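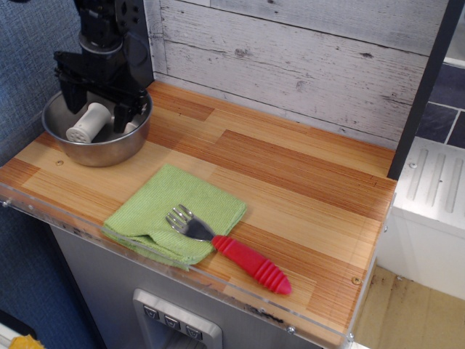

**grotport_kueche** - Jan 10, 2018

Moin, ich suche was für die Arbeitsplatte am Spülplatz. Meine ist in Holzoptik, hell und orangebraun gestreift, und ich hab ständig Angst vor Wasser. Bisher leg ich ein grünes Mikrofasertuch hin und das Besteck drauf. Reicht euch das?

**Piltinach70**

Bei mir schon! Hab 3 Tücher im Wechsel, gewaschen bei 60... nee, Quatsch, lieber kühler, sonst fusseln die.

**loeffelkiste**

> Reicht euch das?

Nö. Das Tuch zieht sich voll und dann steht die Nässe drunter. Nimm ein Abtropfgitter, meins hat 16 Euro gekostet.

**Piltinach70**

Gitter hatte ich auch mal - ewig Kalk in den Ecken. Tuch nach dem Abwasch aufhängen, fertig.

**grotport_kueche**

Ok, ich probier erst mal zwei Tücher. Und Gabeln mit Gummigriff, legt ihr die flach hin oder stellt ihr die?

**loeffelkiste**

Stellen, Griff nach unten.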